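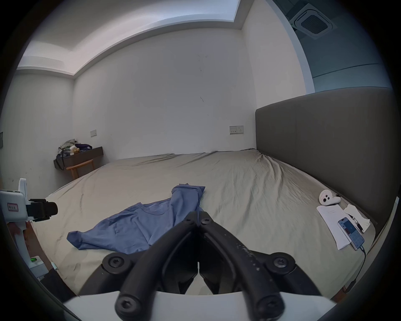 18th January

I put off sorting my clothes for most of the winter, so I gave it a morning and did it properly. The bed is the only flat surface in the flat big enough, and it had been stripped down to the fitted sheet anyway.

T-shirts first. I own far too many of them. The blue one was the hardest to decide on because I still wear it, mostly for sleeping, but the shape has gone and it never sits right across the shoulders now. It stayed in the end. Three others went in the bag for Domano, the second-hand place near the station, along with a jumper that Chia-jung Fang gave me and has since told me she never liked either.

I fold T-shirts the way my old flatmate Wen-hsiung Lai taught me. Lay it face down, smooth it out from the collar, bring one side in to the middle with the sleeve turned back, then the other side, and fold up from the hem twice. He used to do it on his knee while watching television. I need a bed. If the sheet underneath is creased the shirt tends to move about with it, and mine is always creased. The iron and I are not on good terms.

The drawer takes 12 shirts standing on their edges, or nearly 12 if the thick grey one is in there. Before this they were in a heap and I wore the top two over and over.

Still to do: socks, the coat hooks by the door, and the box of winter things under the bed, which I don't want to open until April. I also want a second laundry bag. Zeranell had a decent cotton one but it was out of stock when I looked – I'll try again at the end of the month.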